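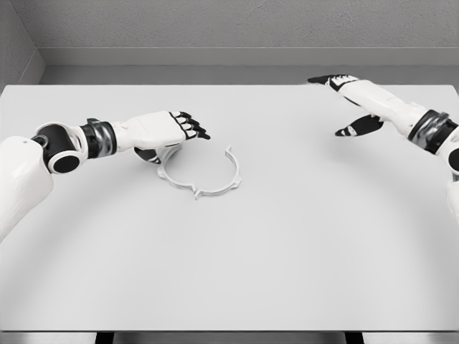 Render: Alvar Lundgren / Niltach

September 4, 2025

White worktops, coating trial, second round. Panels P1 to P4 left from the first round, P5 and P6 new. All sanded 240, wiped down, left overnight on the rack in the back store.

P1 and P2: Grinano water-based satin, two coats, roller. P3 and P4: same, three coats. P5 and P6: Bitska two-part, one coat, sprayed. Film thickness not measured, gauge is still with Remedios Mateos.

Stain test, 15 minutes contact under a watch glass, then cold water and a soft cloth:
Black tea - no mark on any panel.
Blue marker ink - ghost on P1 and P2, faint on P3, none on P4, P5, P6.
Machine oil - dull ring on P1 only. Did not shift with detergent.
Turmeric paste - yellow on all four Grinano panels. P5 and P6 slightly yellow at the edge of the glass. Left on the south windowsill to see if it fades.

Rub test: P3 stopped at 2,218 cycles, undercoat showing at the near corner. P5 ran the full 3,000 with loss of sheen but no break in the film. P2 and P6 not yet run. The felt on the rubbing head was changed between P3 and P5, so the two figures should not be compared too closely. Repeat P3 with new felt.

Gloss: readings on P4 differ by 11 units between the centre and the left-hand edge. Kasun Bepari thinks roller lap. I think the third coat went on before the second had hardened - the notes from the first round give no times. Write the times down from now on.

Glare is the other complaint. White satin under the strip lights gives soft bright bands that move as you walk past, and Sandamali Sarkar finds fine marking-out hard on it. Matt version of the Bitska requested from Tautahi, small tin only. No price yet.

To do: P2 and P6 on the rub rig, check the turmeric panels, get the gauge back.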